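Genmont walking group marks its biggest season yet

What began as three neighbors doing laps of the Genmont library parking lot has grown into one of the liveliest clubs in town. The Kekosora Walkers now have 283 people on their list, and on a good morning 67 of them turn up for the early loop, strollers and dogs included!

Parveen Pramanik started the group after she moved to Genmont and found she knew the mail carrier and hardly anyone else. She taped a note to the library door asking if anybody wanted to walk before work. Two people called her that same evening, and both of them still come.

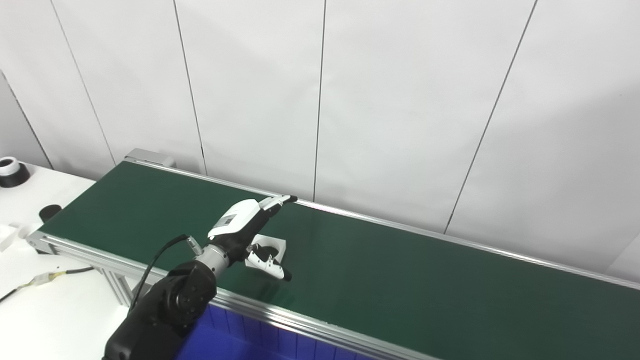
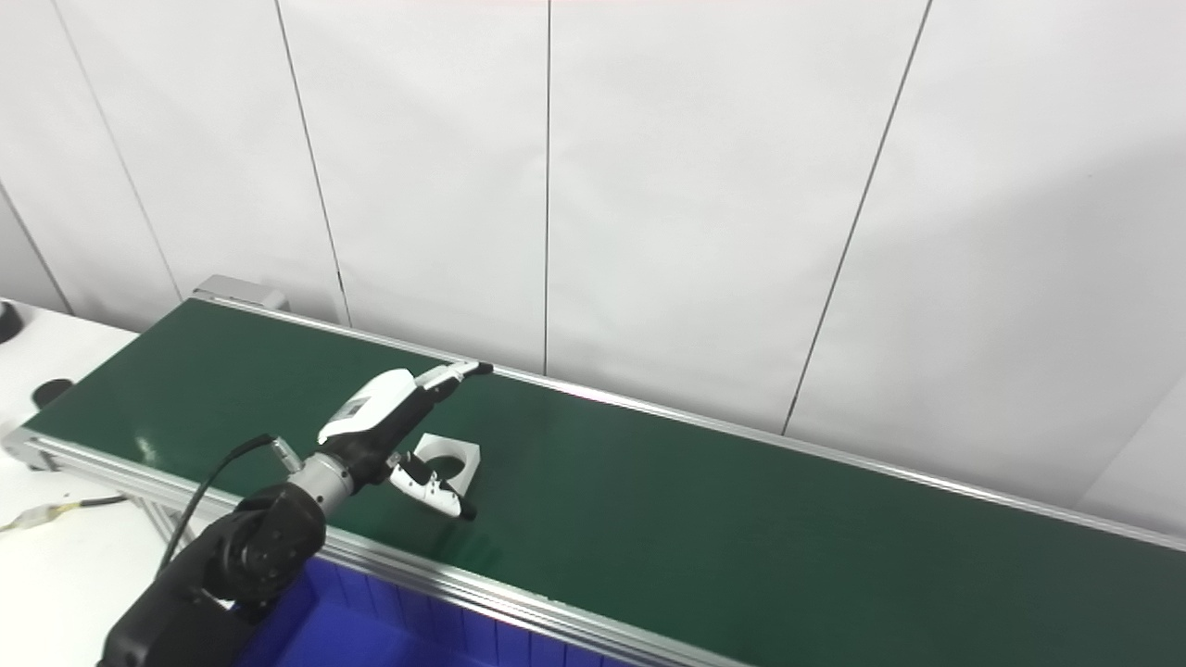 Do you have to be a fast walker to join?

Any pace is fine. The group splits into a quick bunch, a middle bunch and a talking bunch, and the talking bunch is by far the largest. Someone who knows the route always walks at the back, so newcomers can stop to tie a shoe or look at a garden without losing everybody.

The regular loop leaves from the library at 6:30 a.m., goes down Cassim Street, crosses the footbridge and comes back along the creek. It takes around 50 minutes at talking pace. A second, flatter walk leaves at 10 a.m. for people who are retired, work nights or just can't face the dark, and that one ends at the bakery on the corner, where the big table by the window has more or less become club property.

The name comes from a board game Pramanik played with her cousins as a kid. She wrote it on the first sign-up sheet as a placeholder, meaning to change it later, and by the time she got back to it people had already ordered shirts. The shirts are orange. There was a vote on the color, and orange won by a single hand.

This spring the club took on its first real trip, a weekend on the Trollutow trail, and members are still talking about it. Fifteen walkers went, sharing four cars and one very overloaded roof rack. They covered the lower section on the first day in steady drizzle and woke up to bright sun for the climb to the lookout.

"I had never slept in a cabin with bunk beds in my life, and I'm 61," said Ruwan Chowdhury, who joined the club after his knee surgery. "We stayed up playing cards until midnight like a bunch of teenagers. Then we walked nine miles. I called my daughter from the top and she didn't believe me."

Chowdhury had trouble getting around the block when he first showed up. He did half the loop for a month, with a different person turning back with him each time, and he says those half loops are how he got to know everyone. Now he leads the 10 a.m. walk and brings a thermos of ginger tea that's strong enough to make your eyes water (this reporter tried it and went back for more).

Plenty goes on away from the trail, too. There's a soup night in the colder months, a book swap that runs out of a milk crate in Pramanik's hallway, and a phone list for anyone who needs a ride to an appointment. When one couple had twins in March, the members signed up for so many dinners that the new parents had to borrow freezer space next door.

Some of the early walkers don't walk much these days. One has gone back to school, another has moved across the county and comes only for soup, and a few have switched to bikes. Pramanik is happy to keep all of them on the list. "They'll get the email forever," she said. "They don't get a choice about that."

Up next is the shared mileage challenge. Members add up their distances with the goal of reaching 384 miles as a group before the clocks change, and the paper chart is already up in the library lobby next to the drinking fountain. Miles walked with a dog count the same as any others, although there has been some lobbying on that point.

New walkers can simply show up at the library steps a few minutes before either start time. Wear shoes you like, and bring a light for the early loop, as the stretch by the creek is still pretty dark at that hour.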